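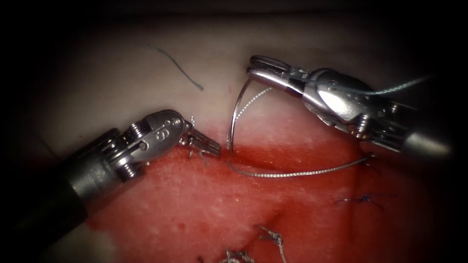 Monday, February 8, 2021

Hill reps before work. Legs dead. 14 up and down the Virnville track, then the wall. Missed it twice, got over on the thrid go.
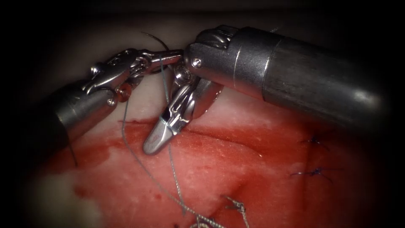

Jaws and thread, close up.

Entry for the Stastel mud run paid. 3926 is my number, same as December. Need new gloves, old ones split on the rope. Must do burpees tonight, no excuses.
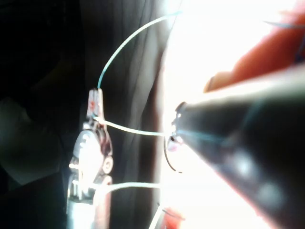
and the sandbag carry too, if my back lets me. Last time I dropped it at the ditch and lost ages.
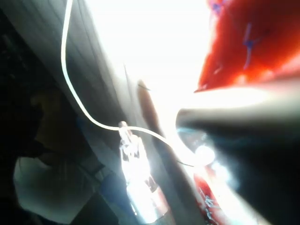 Napaporn Luangrath says go slower on the first hill and save it for the net. Probaly right. Bed by ten.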